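FOR RELEASE: 6 Jul 2019

Hatberg Housing Cooperative Opens Its First Shared Home for Newly Arrived Nurses

DROVNESS – After a good many cups of tea, a great deal of paperwork and more trips to the paint store than anyone cares to remember, the Hatberg Housing Cooperative is delighted to announce that its first shared home for newly arrived nurses is open on Goniner Street, a short walk from the hospital and right across from the bakery.

The house has room for 5 residents at a time, each with a private bedroom and a door that locks, along with a big kitchen, a laundry room and a back porch that gets the sun until suppertime. Rent is $540 a month with heat, water and internet included, and residents can stay for as long as it takes them to find a place of their own in town.

"When I first came here to work nights, I spent my whole first winter in a motel room with a hot plate," said Marjan Vahidi, director of the cooperative, who worked as a nurse for 30 years before she retired. "I had wonderful coworkers and a job I loved, and I still went home every morning and ate soup over the sink. I kept thinking how much easier it would have been with a proper kitchen table and somebody to say good morning to, even if it was my bedtime!"

The idea was first put to members in January, and the response was so warm that the cooperative was able to sign the lease that spring. Over 80 households in Drovness have since given something toward the house, from mattresses and curtains to bookcases, reading lamps and one very handsome upright piano, which took most of a Saturday's worth of patience to get through the front door.

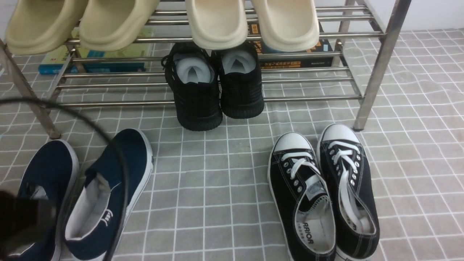
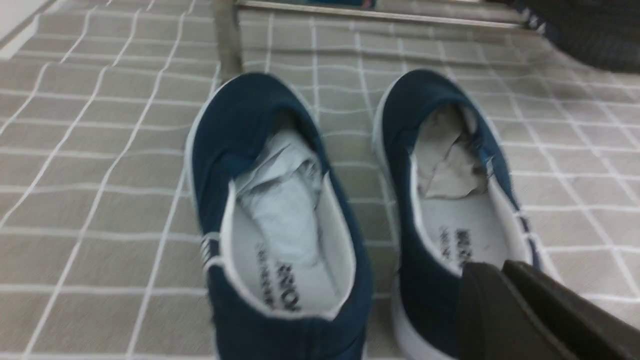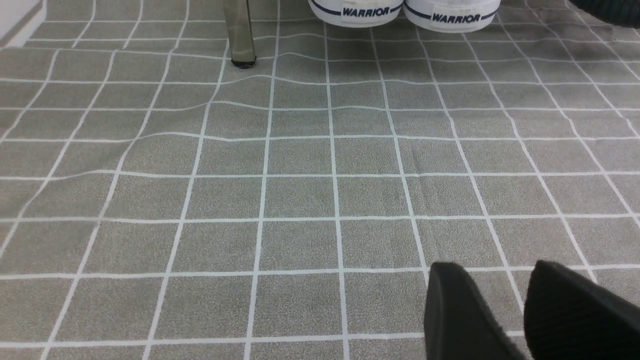

At floor level: slides on a shoe rack, navy slip-ons, and gray grid-patterned matting.

Furniture for the bedrooms was supplied at cost by Norðdahl, the family-owned store on the harbor road, whose staff also stayed late to put the beds together. Every bedroom has blackout curtains for people who sleep in the daytime, and house rules on noise are short and friendly, with quiet hours posted on the refrigerator and changed to suit whoever is on nights that week.

Ardalan Hashemi, the cooperative's house manager, will live in the small apartment over the garage and help residents with bus passes, bank accounts, winter coats and all the other little puzzles that come with a new town. He is also happy to hear from neighbors who would like to share a meal or give someone a ride to the grocery store.

Nurses who have accepted a job in Drovness may apply for a room at the cooperative's office on Goniner Street, where paper forms are kept by the front desk. Donations of bedding, dishes and good sharp kitchen knives are still very welcome and can be dropped off at the same address.

Media contact: Ardalan Hashemi, Hatberg Housing Cooperative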